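The grip that passed every test

Engineers at Drulum have withdrawn a release of Claver, the control software for its fruit-handling gripper, after a fault in the force limit came to light in July. In 2,956 simulated picks, the limit failed to load 8 times and the fingers closed at full strength.

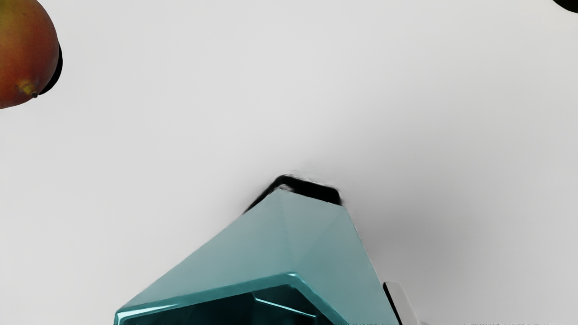
What the simulator missed

The rendered mango had been modelled as a rigid body and could not bruise, so each faulty pick was recorded as a success. Sepehr Golestani, who led the review, has asked for a further 500 runs with soft fruit models. The release remains suspended until two clean sets have been completed.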